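Plonier Introduces Play Kitchen Set for Early Learning Rooms

ESTELCOMBE, December 7, 2020 — Plonier, a supplier of furniture and play equipment for preschools and day care centers, today announced the release of the Uvoter play kitchen set. The set is intended for tabletop use in rooms where a full-height play kitchen does not fit.

Uvoter consists of a toy stovetop, a storage cabinet, a bowl and a group of small loose parts for pretend cooking. The pieces are sold together under catalog number 301. Replacement parts can be ordered separately, with a minimum order of 4 pieces.

The stovetop is the largest item in the set. It has a light gray top over a dark gray base with a slight curve. Round burner holes run across the surface on both sides of a dark rectangular window opening. The opening is placed near the middle so that children seated at either side of the table have burners within reach. 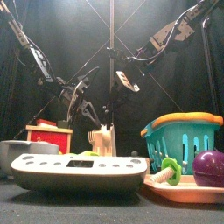

The Uvoter stovetop, with the bowl and the red-fronted cabinet behind it.

The cabinet has a red front panel with a light wooden frame and top. Its top is flat and can hold blocks and other small items during play. The bowl is light gray to match the stove surface. Plonier selected a limited color range for the larger pieces, with brighter colors reserved for the loose parts — a choice made after classroom trials that ended in June.

The trials were carried out at the Lakatos Early Learning Center in Estelcombe over a period of 15 weeks. Teachers recorded how often each piece was used, how long it took to put the set away and which parts went missing. The storage instructions were rewritten as a result, and the parts list is now printed on the inside of the carton lid.

Surfaces should be wiped with a damp cloth and mild soap. The pieces should not be soaked or placed in a dishwasher.

Uvoter is available to schools and child care providers through the Plonier catalog. Orders ship from the Estelcombe warehouse within six business days. Product sheets and price lists are available from the Plonier sales office on request.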